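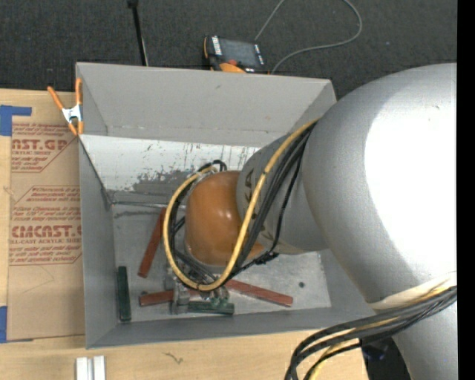 Zirside Announces Bandotside 2 Compact Camera

FLERNITSTEAD, Thu 9 April. Zirside today announced the Bandotside 2, a compact camera with a fixed zoom lens and a tilting rear screen. It replaces the original Bandotside, which was withdrawn from sale in February.

The new model weighs 363 grams with battery and card. It adds a second control dial, a microphone input and a three-stop neutral density filter. Batteries and chargers from the earlier camera remain compatible.

"Owners asked us for more direct control over exposure, and the second dial provides it," said Nkechi Okoro, head of product at Zirside.

The Bandotside 2 will be sold in black and in silver through Gajewski stores and the Zirside website. Each camera carries a two-year warranty.

Review units may be requested in writing from the press office.

Press contact: Moataz Morsy, Zirside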